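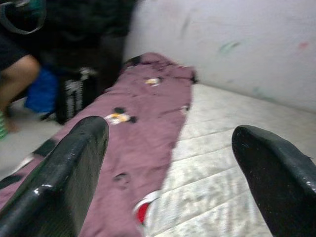 Screen-free bedtime, week three

Quick one from me this week, I'm typing this in the car outside swim lessons and have until the whistle goes.

So a bunch of you wrote back after the last issue asking how the audiobook thing is going at our house. Short version - good! Longer version - good, with one very bad Sunday that I'll get to.

Recap for new people (hi, there are 61 of you since last time, no idea where you came from but welcome). My two are 4 and almost 8. We used to do two picture books, one chapter, lights out. Then the chapter turned into three chapters, then the little one wanted her own chapter, and by spring I was reading out loud for over an hour and falling asleep in the middle of sentences. My husband found me once with my glasses still on and the 4 year old patting my face.

What we do now. One picture book each, their pick, read by a real live parent. Then lights down and an audio story on the old speaker on the bookshelf. Timer on. Parent leaves. That's the whole thing.

The parent leaving part took six nights. I won't lie about nights one and two. Lots of water requests. Somebody needed to tell me about a snail. By night four the big one was shushing the little one so she could hear, and that did more than anything I'd said.

What we're listening to:

The Villca stories. These are read by Lucero Ccori, and she has the calmest voice I've ever heard come out of a speaker. A llama and a girl walk from village to village and pretty much nothing happens. Someone loses a hat. Someone makes soup. 17 episodes, each one stands alone, so you don't get the "but what happens NEXT" problem at lights out. Best for 3 to 6 but my big one hasn't complained yet.

Pretura. For the older crowd. A town where the clocks run the town council, kind of. It's funny, maybe too funny for bed, we had to move it to car rides becuase of the giggling. Great for car rides though. We did the whole drive to my mom's and no one asked for a tablet.

Captain Nasum and the Slow Boat. Helge Engström wrote it and reads it too. Slow on purpose. Long bits about ropes and weather. My 4 year old is out in minutes, I have never heard the end of episode two and neither has she.

OK the bad Sunday. I let them pick a new one without listening to it first. Title sounded sweet. There's a wolf. The wolf is fine in the end (I went back and checked) but the wolf is not fine for a really long time, and there are sound effects. Both kids in our bed till Tuesday. So please listen to the first ten minutes before you hand it over, or at least read the reviews, learn from me.

A few things that helped, in no order

Same story two or three nights running. They don't get bored the way we do. The little one says the lines along with it now, half a second behind.

Volume lower than you think. If they have to be quiet to hear it, they're quiet.

Let them start it themselves. Ours take turns pressing the button and yes there is a chart, and yes there have been disputes about the chart.

Keep the paper book in there. I know it's tempting to drop it on a rough night. I did twice and both times got called back in to read anyway, at 9 pm, grumpy. Just read the llama book.

Reader question of the week, from a mom of twins who asks if listening "counts" for the school reading log. Ask your teacher! Ours said yes for half the minutes as long as we talk about the story after. Our talk is usually at breakfast and usually short. "What happened in it?" "He fixed the rope." Wrote it down, fifteen minutes, done.

Also a few people asked where we get them. Library app for most. The Kadness player is what my sister uses, the one with the chunky buttons, and her 3 year old can work it alone, but it's not cheap and you have to buy the stories seperately. I'd try the library plus whatever speaker is already in your house first. See if it sticks.

We passed 3210 subscribers this week by the way, which is nuts. I started this as an email to my book club so they'd stop texting me for picture book ideas at work.

Next issue - graphic novels for kids who say they hate reading. I have a pile on the floor next to my desk and the big one keeps stealing from it, so the list may be shorter than planned. Send me your favorites, just hit reply. Especially anything with dragons, we're out of dragons.

Whistle just went. Gotta run, I have the towels.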